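# The third pillow problem

I have been awake since ten past four, so this will be a bit loose.
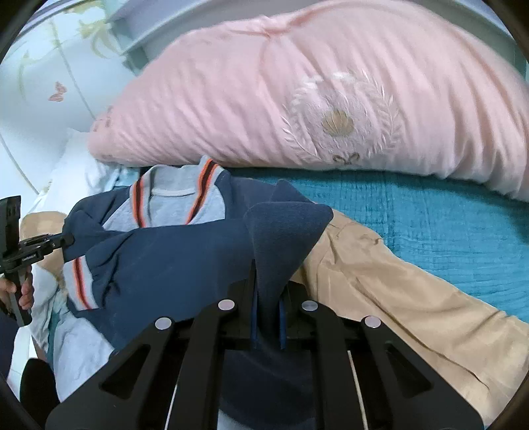 My grandmother slept until seven every day of her life and thought insomnia was something people in novels did to pass the time between letters. I inherited her knees and her gravy boat. The sleeping went to my cousin.

What I do instead is go to bed at a sensible hour, drop off like a stone, and come to in the dark with a fully formed worry about the gutters. It has been like this since May. I used to worry about large things at night, mortality and super, and now it's gutters, or whether I was rude to the bloke at Espinoza when I took the toaster back. (I was a little rude. It was a terrible toaster.)

Everybody has a cure, of course. You only have to mention it at morning tea. Jingyi Ye from accounts swears by tart cherry juice, which she buys in a bottle the size of a fire extinguisher. Noreen told me to get up and do the ironing, and I did try it once. I burnt a collar and felt wide awake and also poor. My sister says magnesium. My sister says magnesium about everything, including my car.

Then there's the pillow industry. I'd like to state for the record that I own too many pillows and that each one was bought between four and five in the morning, on a phone, by a person who shouldn't have been trusted with a card. The worst was the Fledulard, a contoured memory foam number with a dent in it for a head that isn't mine. It came vacuum-packed and took a day to inflate, smelling strongly of new tennis balls. I gave it 22 nights because the leaflet said your neck needs time to adjust. My neck did not adjust. My neck wrote a letter to the editor. It now lives in the linen press behind the good tablecloth, and the cat won't sit on it either.

After the Fledulard I went for buckwheat, on the advice of Vibeke Hafþórsson, who lives two doors up and has the skin of someone who sleeps. Buckwheat is fine if you keep perfectly still. If you turn your head it sounds like somebody walking up a gravel drive, and at four in the morning that's the last thing you want to hear when you live alone and the side gate doesn't latch.

So I've gone back to squashy ones. They give no support whatsoever and I've made my peace with it.

The radio helps more than anything. I keep it low, on the station that does shipping news and old interviews, and on a good night I get the first half of a retired vet talking about alpacas and nothing after that. On a bad night I get the whole vet, then the markets, then a woman called Tuulikki Lehtinen explaining how her daughter Aino got her into winter swimming at 74. She sounded indecently cheerful. She said she slept nine hours a night and had done for years. I turned her off and lay there resenting her until the magpies started.

I did go to the doctor in the end, over at Salmont, where you can still park. She asked about screens and caffeine. I said two coffees, and she waited, and I said two before ten. She printed me a sheet about sleep hygiene, a phrase that makes me feel I've been doing it with dirty hands. No clock in the bedroom, no lying there longer than twenty minutes, same getting-up time every day including weekends. I've stuck to the clock part. I turned it to face the wall, and now when I wake up I guess the time, then reach over and check whether I was right. I'm getting very good at it.

The upside, if anyone's collecting them, is that I've seen more sunrises this year than in the previous decade. The bakery opens at half past five and the woman there has started putting a cheese and Vegemite scroll aside without asking. I've read all of a long Zadau family saga that had been propping up the printer, and I can report that the uncle did it. The gutters got cleaned on Thursday, too. I lay awake that night waiting for the relief to kick in and started thinking about the hot water system instead, which has been making a ticking sound, and the sticker on the side says it was last serviced by a company that's now a nail salon.

If you've got a cure that isn't magnesium, the comments are open. I'll be up.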